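Print this page | E-mail to a friend

How to Clear Out a Junk Drawer (and Keep It Clear)
May 22, 2023

I love this job! Give me one stuffed drawer and a free evening and I'm happy - you get a result you can see every time you go looking for a pen.

Start by pulling the drawer all the way out and tipping it onto a table. Wipe the inside with warm soapy water and let it dry while you sort.

Make your piles by use: fixing, writing, charging, paper. Test every battery. Try each pen on scrap paper and toss the duds right away. Old receipts go straight to recycling unless something is still under warranty.

Now cut small boxes to fit the drawer. Mine is 16 inches wide and takes 6 of them, with the tall ones at the back. Tape goes up front, always!

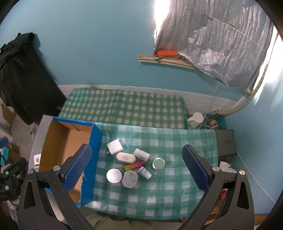 What should I do with chargers I can't match to anything?
Put them in a bag marked August. If you haven't needed one by then, take the whole bag to an electronics recycling drop-off.

Last step - put the drawer back and open it hard a few times. If the boxes slide, a dab of poster putty under each corner holds them still.

Related
Labeling Spice Jars
Taming the Coat Closet
Folding Fitted Sheets

Search this site Go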